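Ronddale, Population Pending

The town of Ronddale was founded before breakfast, by my nephew Shih-chieh, who was still wearing one sock.

"It needs a main street," he told me, and I said of course it did, and put down my coffee so fast it slopped on the saucer. I love a main street! I had been waiting years for somebody in this family to want one.

We had the whole tabletop to ourselves, or near enough. My mother, Shuk-fan Ho, had agreed to eat at the counter until the job was done, on the condition that she got a say in the bakery. She felt strongly about the bakery. She had worked in one in Lancombe when she was young, and she said the trouble with most toy towns was that they put the bakery next to the fire station, where the bread would taste of hoses.

Shih-chieh wrote this down. He was eight and took advice very seriously.

So the dark green baseplate came out, and the bricks with it, and we began on the left. I wanted to begin in the middle, but he explained that towns start at the river and grow away from it, and the river was going to run off the left side, on a second baseplate he hadn't been given yet. I thought that was wonderful. He had planned a town around a birthday present that was still in October.

By midmorning there was a gray road, and a row of orange that was the market, and the bright yellow brick at the end of the market was Poon.

"Poon who?" said my mother.

"Poon's," he said. "It sells everything. You go to Poon's if the market is shut." 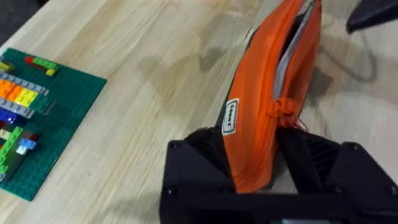
The green bare part was the argument. It had been left for the fields, according to Shih-chieh, who held that a town of 1000 people had to eat something besides rolls. My mother held that it was a waste of good studs. I was for the fields. I could see them so clearly, with cows, and a path for walking home the long way, and I said so at some length, waving a piece of toast.

"There's no cows in the box," said my mother.

"They're in the barn," said Shih-chieh.

"There's no barn."

"It's a town with a lot of problems," he said, and went back to the road.

Our neighbor Tien-fu Mok came up at lunchtime to borrow the stepladder and stayed for most of the afternoon. He is a big man with very careful hands, and he fixes radios, and I think he had been hoping to be asked. He got down with his chin level with the table and looked along the gray plates with one eye shut.

"Your road's good," he said. "Where's the power come from?"

Shih-chieh's face! I wish I could tell you properly. It was the look of a mayor who has cut the ribbon and opened the market and forgotten the electricity. He turned to me, and I turned to my mother, and she said the bakery had always been gas.

Tien-fu went downstairs and came back with an old green circuit board out of his scrap drawer, all over little parts, and he set it on the table with great ceremony. It didn't do anything anymore, he said, but it had done a lot in its day. Shih-chieh walked around it twice. Then he announced that this was the power station, and that it was called Uleo, and that it ran the whole valley and part of the next one.

"Why Uleo?" I asked.

"After the man who built it," he said. "He fell in the river, but he was fine."

After that there was no stopping us. The blue brick was the swimming pool, then the police, then the pool again when we agreed that Ronddale had no crime. The stack of green was a hotel for people who had come to see the power station. The red-brown brick was the school, and the little white one beside it was the school's nurse, who had a very small office. My mother, who had said she would only give opinions, had her glasses on and was digging through the box for something she described as a proper oven. Tien-fu wanted a bus. We all wanted a bus! There were 200 bricks in that box when it was new, and every one of us was sure the right one was at the bottom.

And then it was half past four, and my sister-in-law called to say she was parking.

I had known it was coming. Lai-ching is never late, and they had a long drive back. But I'd managed not to think about it all day, and now there was Shih-chieh, standing very still with a yellow brick in his palm, doing the arithmetic.

"We can pack it," I said. "Towns get packed all the time."

"They don't," he said.

"Circuses do," said my mother.

He thought about that. It seemed to help. He said that the loose bricks could go first, the ones that didn't live anywhere yet, and that the people at the hotel should be told. I went and found him a pouch from my desk, the orange one with the zipper, and shook the pencils out of it onto the bed.

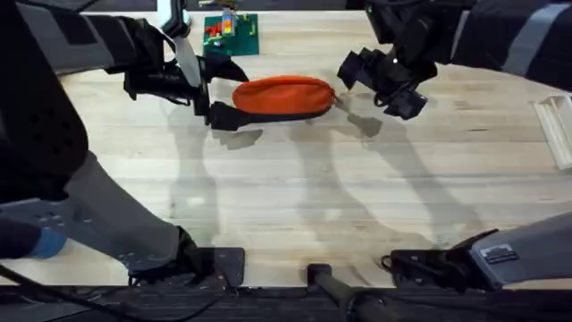 "How do you get two flat plates apart if they're stuck?" he asked.

"Slide the edge of another brick into the gap at one corner and tip it up a little at a time," said Tien-fu. "Then go around to the next corner and do the same."

They did one together, the big thumbs and the small ones, and it came up with a click that made them both grin. But they pressed it straight back on again, because it was the road, and the road was staying. Only the spare pieces were going in the pouch. The rest of Ronddale would travel as it stood, on Lai-ching's lap if need be, with Shih-chieh's father driving slowly around corners.

Lai-ching came in with the cold on her coat and looked at the table, and at the four of us around it, and I could see her deciding not to ask about homework.

"Who lives here?" she said instead, and bless her for it, she crouched right down.

It took him twenty minutes to tell her. I heard things I hadn't known myself. The nurse had been to sea. The market shut early on account of the wind. At Poon's you could buy a whole door. And out past the school, in the fields, if you went in the evening and didn't make a fuss, you might see the cows.

"I don't see any cows," said Lai-ching.

"They're in the barn," said my mother, and passed her the lid of the box to hold.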